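May 31, 2021
By the Flitbridge folding group

Flitbridge Cloth Notes: README

Hello, and thank you for stopping by! This folder is all about cloth, and mostly about the plain, everyday business of laying it out, smoothing it down and folding it up again. We began in March with 200 short entries from the sorting room at Plokavwood, and there are now over 400, which still surprises us a little.

**What's inside**

- `notes/` has one text file per piece (colour, edges, how it lay)
- `folds/` has 34 folding patterns, mostly the Cenari half-fold and its cousins

Colours are written down as we'd say them at home, so you'll find "olive" and "army green" for much the same thing (sorry, we did argue over it). If an edge is hemmed, please do say so, and mention any corner that lifts, as it makes the next fold harder to line up.

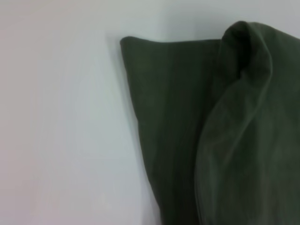
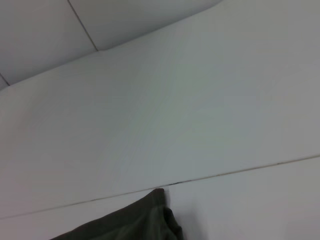
*Dark olive-green cloth on white (both pictures); the top hem shows in the first.*

Contact: the Rimkutė desk, Flitbridge | © 2021 Flitbridge | Back to top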